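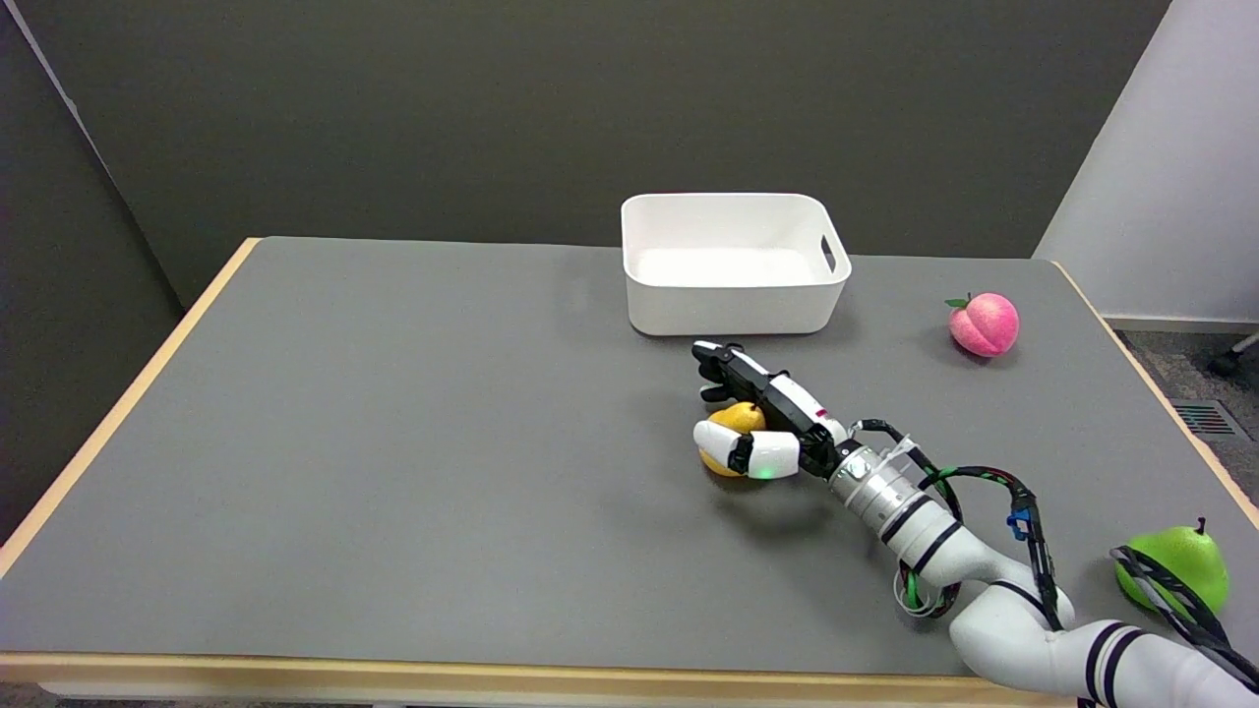 Figure 2. A shallow white plastic bin on a gray mat.

3. Study setting and loan procedure

3.1 The two toy libraries

The study was carried out in two toy libraries, one in Doltport and one in Halás. Both belong to the same lending association, Plondidel, and both use the same catalog, which contained 3001 toy sets at the beginning of our observation. By "toy set" we mean everything that is lent under one catalog number. This can be a single wooden train, but more often it is a box with many small pieces, for example a construction game, a puzzle, or a doll with clothes. The two libraries differ in size and in the families who visit them. The library in Doltport is located on the ground floor of a school and is open on four afternoons. The library in Halás shares its rooms with a music school and is open on two afternoons only, so the returns there are concentrated in short periods and a queue at the desk is common.

In both places the loan period is three weeks and can be extended one time. There is no fine for a late return. For a missing piece there was a small fee until the year before our study, when it was removed. We mention this because several parents still believed that the fee exists, and in the interviews (Section 5) this belief appears again as a reason for not reporting a missing piece.

3.2 Participants

All families with a valid membership were informed by a letter in their own loan box. From those who answered, 117 families gave consent and took part until the end. A family was included if it had at least one child under eight years and had borrowed at least two toy sets before the study. We did not ask for the income of the household. We asked for the number of children, the size of the home in rooms, and whether the borrowed toys are kept together with the toys of the family or in a separate place. The last question was added after the pilot phase, when we understood that "separate place" means very different things to different people – for one mother it was a shelf with a door, for another it was one corner of the sofa.

3.3 Loan containers

Before the study, the toy sets were lent in the original boxes of the producers. These boxes are made for a shop and do not survive many loans. Most of them had been repaired with tape, and some no longer closed. For the study, every family was assigned to one of two conditions. In the first condition (original box), nothing was changed. In the second condition (open bin), the pieces of the set were placed in a shallow rectangular bin with rounded corners and a handle opening in the wall (Figure 2), and the family kept this bin for the whole loan period. The original box stayed in the library. For transport the bin was put into a cotton bag with a cord.

The bins were bought from one supplier, Andano, in one size. We chose a low shape so that a child who sits on the floor can see all pieces without turning the bin over. White was the only color the supplier could deliver in sufficient number, therefore the effect of color was not studied. A set that did not fit in one bin was excluded from both conditions. This concerned mainly large vehicles and play kitchens.

A list of pieces was included with every loan. The list was identical in the two conditions and had small drawings next to the words, since not all parents read the local language with ease. We did not ask the families to use the list in any particular way. It was simply there, as it had been in earlier years.

3.4 Checking of returns

At the return desk, a staff member counted the pieces of each set and compared them with the list. The result was written on a paper form with three fields: complete, incomplete, and complete with foreign piece. The third field was proposed by Emília Vaněk, who coordinated the work in Halás, and it proved to be useful. A foreign piece is an object that does not belong to the set, such as a block from another game or a coin. It shows that the borrowed toys and the own toys of the family were mixed at home, even when nothing was lost in the end.

Counting was done after the family had left the desk, except when the parent wished to be present. We decided on this after some discussion. Counting in front of the parent is faster to resolve if something is missing, but it gives the return the character of a control, and the staff in both libraries were not comfortable with it. If a piece was missing, the family received a message on the same day and had until the next visit to bring it. A piece returned within this time was recorded, but the loan remained in the category "incomplete" for our analysis. In this point our numbers are more strict than the yearly statistics of the association and the two should not be compared directly.

The library in Halás was closed during August. Loans that had started before the closing were extended for everybody by the same period, and they are marked in the data. We repeated the main analysis without them and the direction of the results stayed the same.

3.5 Data

In total, 2545 loans were recorded, of which 308 were incomplete at the time of return. Each loan is one row in the data, with the family, the library, the condition, the age group of the toy set, and the number of pieces according to the list. The number of pieces is important as a control variable, because a set with many pieces has more opportunities to lose one. We therefore did not compare the simple share of incomplete returns between the two conditions, but used a mixed logistic model with family as a random effect.

Two limits of the procedure should be named already at this point. First, the staff who counted the pieces knew the condition, as the container was in front of them. Second, families in the open bin condition received something new, and a new object may be treated with more care in the first weeks. To examine this second point, we compared the first three loans of each family with the later ones. The comparison is reported in Section 4.3, together with the results on foreign pieces.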